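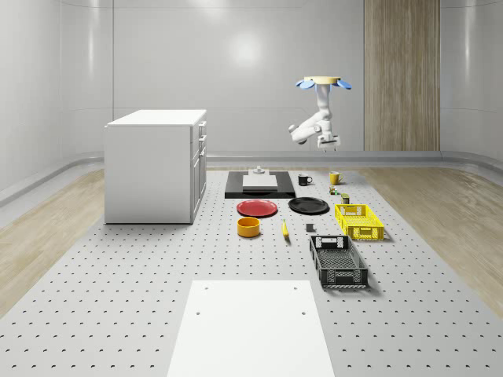 Mercredi soir, brouillard et rivière haute

Bon, troisième jour sans voir l'autre côté de la vallée. Ce matin à 7 h je suis sortie relever le pluviomètre en pantoufles (mauvaise idée, la terrasse était une patinoire) et je n'apercevais même pas le cerisier du fond. 10 mm dans le tube, alors qu'on nous avait promis une nuit sèche ! J'ai revérifié avec la lampe frontale, mais non, 10, pile sur le trait.

Du coup j'ai passé la moitié de la matinée à me demander d'où ça sortait. Bruine ? Il m'a bien semblé entendre la gouttière vers trois heures, sauf que je dormais à moitié et que je confonds toujours avec le frigo. La station automatique de Godero, elle, n'a presque rien pris, et elle est à 5 km à vol d'oiseau. C'est ce que j'aime dans ce coin, et c'est aussi ce qui me rend folle : on ne peut jamais comparer deux jardins.

Kofi Odoi m'a appelée pendant que j'épluchais les poireaux. Il était monté hier au col, à 1800 m, et là-haut grand soleil, en manches de chemise, avec la mer de nuages juste sous les pieds ! Il m'a fait enrager comme il faut. Il dit que le sommet de la couche bouge beaucoup, qu'en une heure elle a grimpé jusqu'au parking puis qu'elle est redescendue sous les derniers mélèzes. J'ai noté ça dans le cahier vert, à la page des inversions, avec un point d'interrogation pour l'altitude.

L'après-midi, tour au pont pour lire l'échelle. L'eau est brune, épaisse, elle charrie des branches et j'ai vu passer un demi-ballot de foin. Algirdas Grigaitė était déjà là avec son chien - je crois qu'il y va plus souvent que moi, maintenant - et on s'est disputés gentiment sur la lecture. Lui dit qu'il faut lire au creux de la vague, moi je fais la moyenne entre le creux et la bosse depuis que je tiens ce journal et je ne vais pas changer en plein mois de novembre. On a fini par noter les deux. Par rapport à hier ça a monté, là-dessus au moins on est d'accord.

Le bulletin de 16 h parle de rafales jusqu'à 50 km/h sur les crêtes demain, avec un petit front qui arriverait par l'ouest. Si c'est vrai, le brouillard sera balayé avant midi et je pourrai enfin étendre les draps dehors. Mais je me méfie. La semaine dernière c'était pareil, on nous annonçait du vent et on a eu trois souffles et demi, à peine de quoi faire tourner la girouette de la voisine.

Le baromètre, lui, baisse doucement depuis le déjeuner. J'ai tapoté la vitre deux fois (je sais, il ne faut pas) et l'aiguille a encore glissé un peu. Celui-là je lui fais plus confiance qu'à mon téléphone, même s'il date de mon grand-père et qu'il annonce « Tempête » dès qu'on claque la porte de la cave.

À faire demain : vider le tube avant le café, changer les piles du thermomètre nord qui affiche n'importe quoi depuis dimanche, et rappeler Kofi pour savoir s'il remonte. S'il remonte, j'y vais avec lui, tant pis pour les draps. Il est 21 h 30, 3 degrés à la fenêtre de la cuisine et toujours pas un souffle d'air.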